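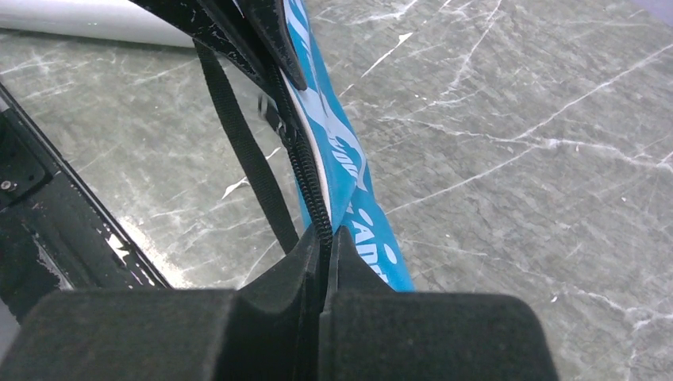
Teleop notes, zipper task. Posting these as a thread because three people asked for the same details in DMs and I'd like to answer once.

Task: two leader arms, two follower arms, operator moves the leaders by hand. Pack the badminton gear in the racket bag and close the zipper. No scripted motion anywhere. The policy trains only on what the operator did.

Operator for most of this batch was Sebastian Manole. I did the rest and my episodes are worse. The spread in episode length between the two of us is larger than the spread between his first day and his last.

Zippers are hard to demonstrate for a boring reason. The operator has no force feedback. You close the gripper, the fingertips stop, and from your side a good pinch and a pinch on folded fabric feel identical. You only find out when you pull.

So the wrist view matters more than the overhead view for this part. Sebastian watches the wrist feed from the moment the fingers get near the bag and ignores the wide one. I kept glancing between the two and lost grasps doing it.

Rule we settled on: if the first pinch is bad, open, back off, and come in again. Keep recording. Don't drag the bag across the floor trying to save the grasp. The policy will learn the dragging.
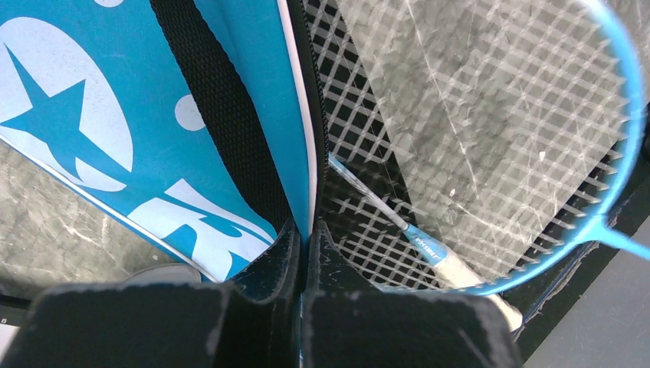
Rackets next. String beds are a nuisance for depth. Our sensor reads through the openings half the time and returns the floor. We dropped depth for this task and train on RGB plus joint positions.

Grasp point for a racket is the handle. Early on we let the operator grab wherever was convenient, including the shaft and the rim of the head. The trained policy then picked a point somewhere in the middle of all of those and closed on air. Fixing the grasp point cost us the February data. All of it.

Same for order of operations. Two arms can do a job in many sequences and a person will vary them without noticing. Write the sequence down, tape it next to the leader arms, follow it even when another way is faster that time.

Count so far: 700 episodes kept. Of the last evaluation block of 16 trials, 3 went all the way to a closed bag. Most of the failures were at the zipper. I don't consider that a good number, but the previous block had none.

Someone asked about speed. Demonstrate slower than feels natural, but don't pause. Long pauses are poison. The arm looks the same at second two of a pause as at second nine, so the policy has no way to know when to leave. We trim anything idle at the start and end, and throw out episodes with a long stall in the middle.
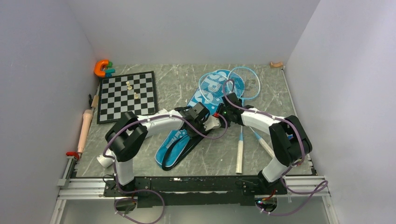 On clutter: we leave unrelated things in the workspace on purpose and move them between sessions. Chess pieces, toys, whatever is on the shelf. With a bare floor the policy did fine in our cell and fell apart when Llewellyn left one object out overnight.

Arm-to-arm contact is the other thing to plan for. When both grippers work near the middle there's very little room. We give one arm priority in each phase and the other holds still or backs up. The operator has to do this consciously. People's own hands avoid each other for free, the leader arms don't give you that.

Cables: leave slack at the elbow, tie it along the forearm, then run both arms through full range by hand before you record anything. A cable that tugs at one pose will show up as a tiny position error at that pose in every episode.

Leader to follower lag is worth measuring too. Ours was fine until we logged video on the same machine. Moving the recorder to a second box fixed it. Check yours before blaming the operator.

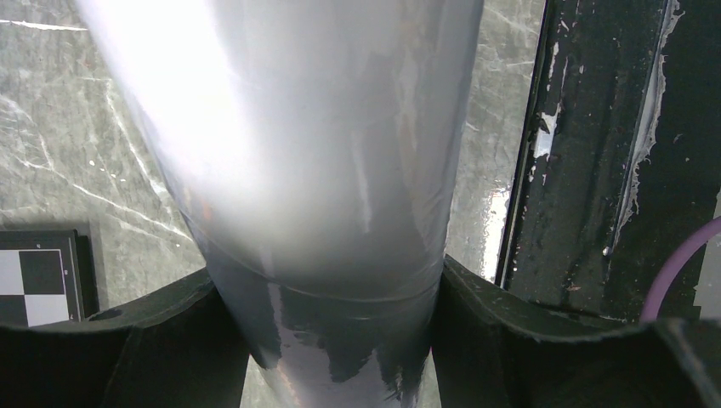
Shiny objects are a separate headache. Highlights slide over the surface as the wrist moves and auto exposure chases them. Lock exposure and white balance before the session. Set them with the shiny object in the gripper, then accept that the dark stuff is a bit dark.

For anything round, check that both fingers are in contact before lifting. If one side touches early the object gets pushed, and in the recording it looks like a deliberate nudge.

Recalibrate the cameras after any bump to a mount. We skipped it once and had to relabel a full session as unusable.

Episode format is the plain Stemisby layout, one folder per episode, joint states and video with shared timestamps. Converter script is in the Bastirwood repo. It needs cleanup, it runs.

Thread written May 17, 2026. Next batch keeps the same sequence and adds a second bag with a stiffer zipper. Will reply here with the trial counts.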